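12/21/20

**Jusadik wallet - progress note for Rathjen**

Quick one before the break, full numbers in April with the audit.

- Withdrawal queue: cleared. 289 tickets open at start of month, 10 left, all of them waiting on ID checks from the customer side.
- Cold storage move to Flinard finished Friday. Two test transfers went through fine. Third one got stuck on fees, resent it, ok now.
- Password resets: 808 accounts still on the old login. Mailed them twice. Will force the reset in January unless you object, need a yes or no form you on that.
- Uptime 99 percent. The missing bit is mostly the Zoltholm node, which fell over twice during the price run. New host quoted, more expensive, see budget tab.

Spending: under on staff, over on network fees. Fees went nuts this month and I didnt plan for it. Would like to shift money from the marketing line, no new funds asked for.

Not done: tax export. Half built, CSV only, dates come out wrong for non-US users. Pushed to next period.

Second payment still due on your side, invoice resent this morning.
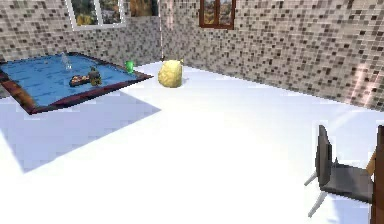
*Simulated room, tiled walls and two windows*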